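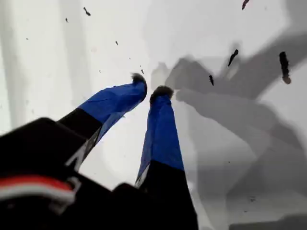

Solcombe to keep a post counter as Rumley Stores takes it on

I've had the same question over the till every day since January, so I'm very happy to put the answer in writing. Yes, Solcombe is keeping its post counter! It'll be moving up the hill to us at Rumley Stores, and we open it at 9 in the morning on the first working day after the spring bank holiday.

My name's Bram Vermeulen and I've run the shop for longer than my knees would like. When the Stetsiuk family told us they were retiring and closing the old counter on Quay Lane, I'll admit my first thought was for my own parcels. My second was for the people who come in on the bus from Zullska Farm to draw their money and pay the electric, and who'd have had a second bus to catch if we'd lost it.

So we asked you. The petition on our counter and the one in the library came to 2,023 signatures between them, in a parish of 3,000 (a few of you signed with a paw print, and those were left out of the total). I took the lot to the area meeting in a carrier bag and we had our yes 31 days later.

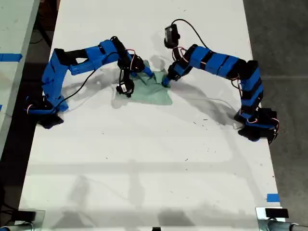 Two blue and black arms above a pale green cloth on a long white table.

What you'll get is most of what you had on Quay Lane. Letters and parcels, stamps, cash in and out, bill payments, and foreign money if you order it ahead. We can't do passport forms or car tax, I'm sorry to say, and I know that'll be a nuisance for some. The counter keeps shop hours, so you can post a parcel until we shut in the evening, though the last collection goes at half past four and anything after that waits for the morning.

We're losing the greetings card stand and half the freezer to make room. The cards are going next to the bread. The freezer I'm still arguing about with my wife.

Olena Stetsiuk has kindly agreed to come in for the first few weeks and show us the ropes, and I'd like to thank her and Petro for all their years behind that glass. There's a card for them by the till if you'd like to write in it, and tea in the shop on opening morning for anybody who fancies a cup.

For more details, call in at Rumley Stores and ask for Bram.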